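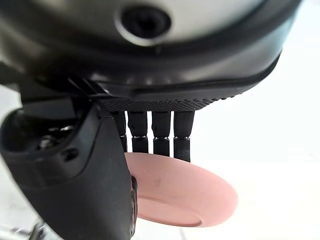 Der direkte Vergleich sei das einzige Kriterium, das jeder Zuschauer ohne Taschenrechner verstehe, schreibt Esperanza Calloway, und wer ihn abschaffen wolle, habe vermutlich gerade davon verloren. Der erste Teil des Einwands ist für zwei punktgleiche Mannschaften richtig. Für drei gilt er nicht mehr, und um diesen Fall geht es.

Jonwood, Tornetti und Oshima haben die Basketballsaison mit jeweils 13 Siegen abgeschlossen. In den Spielen untereinander hat jede Mannschaft zweimal gewonnen und zweimal verloren. Das Regelwerk greift dann auf die Korbdifferenz aus genau diesen Begegnungen zurück. Jonwood liegt dort 3 Punkte vor Tornetti und hat damit das Heimrecht in den Playoffs. Ein einziger Wurf in der Schlussminute einer längst entschiedenen Partie im Oktober wiegt in dieser Rechnung so viel wie die restliche Saison.

Hinzu kommt ein formaler Mangel. Die Minitabelle ist nicht stabil gegenüber dem Hinzutreten einer weiteren Mannschaft. Hätte Etumero einen Sieg mehr geholt und ebenfalls bei 13 gestanden, wäre eine Tabelle aus vier Mannschaften zu bilden gewesen, mit möglicherweise anderer Reihenfolge an der Spitze. Das Ergebnis eines Unbeteiligten entscheidet also mit über das Heimrecht - das ist schwer zu begründen. 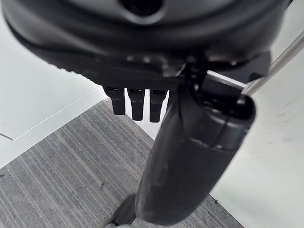
Vorzuziehen wäre die Netto-Effizienz über die gesamte Saison, also die Punktdifferenz je 100 Ballbesitze, pro Spiel nach oben und unten gekappt. Sie nutzt alle Partien und belohnt kein Hochtreiben des Ergebnisses. Gleichstand auf dem Papier bedeutet ja selten gleiche Stärke. Die drei kurzen schwarzen Zinken im Bild sitzen dicht nebeneinander, und doch ist die linke etwas kürzer und die rechte reicht am tiefsten; man muss nur die ganze Länge betrachten. Bei Mannschaften ist die ganze Länge der Spielplan.

Der Einwand der Datenqualität ist ernster als der mit dem Taschenrechner. Ballbesitze werden in unteren Ligen geschätzt, und Fehler bei den Offensivrebounds schlagen direkt durch. Ich habe die Bögen von 818 Spielen nachgerechnet und halte die Abweichungen für vertretbar, sofern beide Mannschaften einer Partie mit demselben Mittelwert geführt werden. Wem das zu unsicher ist, der kann die gekappte Korbdifferenz aller Spiele nehmen, ohne Umrechnung. Für den Zweiervergleich darf alles bleiben, wie es ist.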